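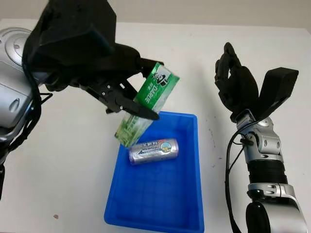 Jultora soap works open day: a visit report

I went to the Jultora open day in June with my neighbour Peninah Shemweta, who makes soap at home and had been wanting to see it done at a larger scale. Jultora is in Dimholm, in the low brick buildings behind the rail yard. It makes bar soap, laundry flakes and a small range of shaving soap sold under the Vuvitz name. Admission was free but you had to book a tour time, and we had the 2 o'clock.

Getting there

We took the bus to the end of the line and walked along the canal path. There's parking on the street if you come by car, though by noon it had filled up on both sides. The sign for the visitors' entrance is on the side road and easy to miss. We went past it and had to double back.

At the door you sign a sheet, hand over your bag and get a hairnet and a pair of overshoes. Open-toed sandals aren't allowed on the production floor, and two people ahead of us had to stay in the display room for that reason. It was mentioned on the booking page, well down.

The boiling room

The tour starts with the kettles. Jultora still boils its laundry soap in open kettles, and the largest takes 12 hours from first heating to the point where it's left to settle. Tallow was the main fat until fairly recently. Now it's mostly palm-free vegetable oil, with coconut for the lather. The smell is heavier than I expected, closer to a candle shop than a bathroom.

Our guide explained salting out, where brine is added so the soap rises and the glycerine and spent lye sink. Peninah asked how they test for leftover lye. They draw a sample and titrate it in the lab next door, but the older staff also drop a bit of indicator on a cut piece and look for pink. The glycerine is sold on to a firm that makes hand cream.
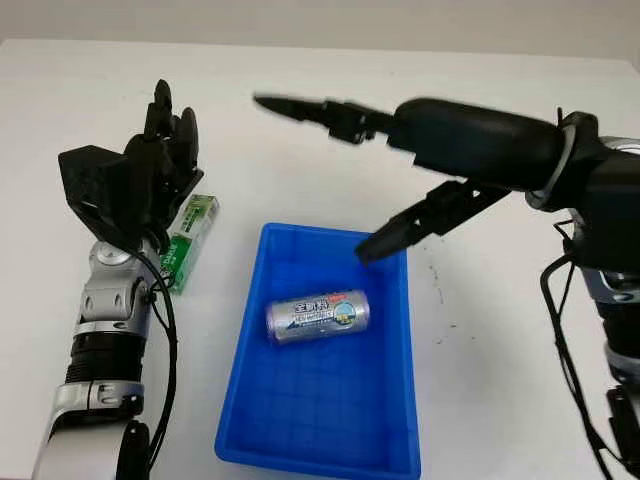
Can you try any of the soap-making yourself?
Only the stamping. There's a foot-operated press near the end of the tour, and each visitor gets to stamp one bar and keep it. Children need an adult beside them.

The stamping press was the slowest part of the afternoon, as you'd expect with a full group and one press. The bar is pale yellow with the company's J on it. Mine came out crooked.

Cutting and drying

After the kettles you walk through to the cutting hall. The soap comes in as long slabs and is pushed through a grid of wires, much like a cheese cutter. The offcuts go back into the next batch. On the day there was one cutting line running and one stopped for cleaning, so we were able to get close to the stopped one and look at how the wires are tensioned.

The drying room is long and warm, and the bars sit there on slatted racks. Each rack holds 649 bars when full, which the guide knew by heart and repeated twice. Shaving soap stays in for the longest - several months, depending on the weather - and it costs more because of it. Peninah dries hers on a bookshelf in the spare room and was pleased to hear that the method is much the same.
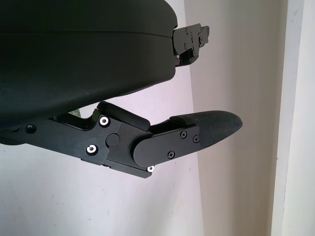
The racks are turned by hand partway through so the undersides dry evenly. The guide said a mechanical system had been tried years ago and left dents in the bars. They went back to doing it by hand and have kept to that.

The display room

The tour lets you out in the display room, where there are old wrappers, ledgers and a set of brass dies from when the business was called Tsai and Company. The name changed when the family sold it. I liked the wrappers best. The laundry soap was sold in waxed brown paper for decades, and then for a short time in a purple carton that customers didn't recognize on the shelf. There's a letter of complaint framed beside it.

One wall covers household washing generally, with a copper, a washboard and a mangle. The labels are short and the print is small, so bring your reading glasses.

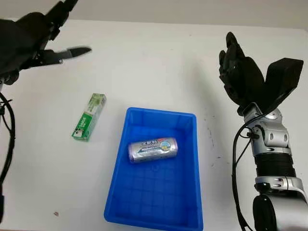 The shop and the tea room

Seconds are sold by the bag in the shop and are good value. They're chipped or off-colour but otherwise the same soap. I bought a bag of seconds and a tin of the Vuvitz shaving soap for my brother. Peninah bought laundry flakes, and asked about buying coconut oil in bulk, which they don't do.

The tea room had scones, egg sandwiches and an urn. It takes cash only. We sat outside on the loading dock, where they had put out benches.

Practical notes

The tour is a little over an hour, with stairs at two points and no lift. The floor in the boiling room is uneven. Places on the day were capped at 200 and all of them were taken, so book early if you want a morning slot. The shop is open through the year on weekday afternoons, but the production floor is only open to visitors on the open day. The last bus back leaves at 5:40 from the stop opposite the rail yard gate.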